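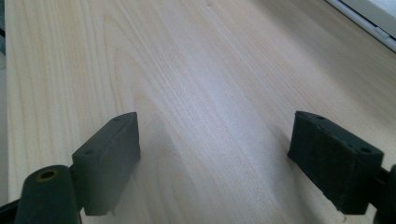 Progress report to the Clurance fund: hand-held demonstration and learned placement of tableware

Reporting organization: Mumum, Kurnudmont laboratory
Date of report: January 13, 2024

1. Purpose of the work

The project studies whether a robot arm can learn everyday table tasks from demonstrations that a person gives with a hand-held gripper. The grant agreement sets two questions for the present period. The first is how many demonstrations are needed before a learned policy can pick up a cup and set it down in a chosen place. The second is whether a policy trained at one table keeps its performance at another.

2. Work completed

The laboratory recorded 946 demonstrations in the reporting period. Each one consists of a single pick and a single placement, with video from the camera on the gripper and a record of the finger opening. After review, 454 of these were accepted for training. The remainder were set aside, most of them for one of two causes: the position track was lost during a fast turn of the wrist, or the operator corrected the grip after first contact. The second group has been kept in a separate folder, as it may be of use in later work on recovery from errors.

Review was slower than planned. In the first weeks each recording was watched in full by two members of staff. The procedure was then changed so that one person watches the full recording and a second checks only the moments of grasp and release. Agreement between the two reviewers did not fall after the change, and the new procedure has been kept.

The gripper has two facing fingers joined to the body by short linkages. The same finger parts are used on the hand-held tool and on the robot arm, so that the view from the camera is as close as possible in both settings. The wooden tabletop was left without a cloth or printed markers throughout. Earlier trials at the Ojala site had used markers, and the policies trained there came to depend on them.

3. Effect of the starting view

A question raised at the last review concerned the opening seconds of a demonstration. In a part of the early recordings the operator began with the cup already well inside the camera view, and policies trained only on these recordings did poorly when the arm started from a position where little but bare table could be seen. They tended to drift forward and stop. The instructions to operators now call for varied starting positions, including some in which the cup is at the edge of the view or outside it.

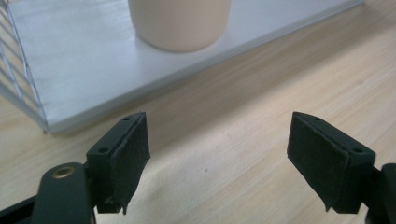
With varied starts the arm is expected to search before it reaches, and the first results support this. In a test of 39 trials on the robot arm, the policy trained on varied starts completed 23. Completion required the cup to be lifted, moved to the marked area of the plan and released upright. The policy trained on fixed starts was run under the same conditions and seldom got as far as the lift. The number of trials is small and the laboratory does not yet claim a general result.

Most of the failed trials ended at the grasp. The fingers closed too early, or one finger touched the cup before the other and pushed it away. Failures at release were fewer. Light reflected from the tabletop was considered as a possible cause of the early closing, and a short test with the blinds drawn is in preparation.

4. Departures from the plan

The second table, needed for the transfer question, was to be in service by the end of the period. Delivery to the Kurnudmont laboratory was late and no recordings have been made on it. The transfer question therefore remains open. No change to the total budget is requested. The laboratory asks that the funds held for operator hours at the second table be carried into the next period.

Wear on the finger pads has been added to the weekly check sheet. Replacement pads are made in house and the cost is covered under consumables.

5. Work planned for the next period

Recording at the second table is to begin in February, using the revised operator instructions from the first day. The robot trials will be repeated with a larger number of runs per policy and with the start positions drawn up in advance. The accepted demonstrations, together with the review notes, will be passed to Clurance in the format agreed at the start of the grant. A separate note on the early closing of the fingers will follow when the reflection test has been carried out.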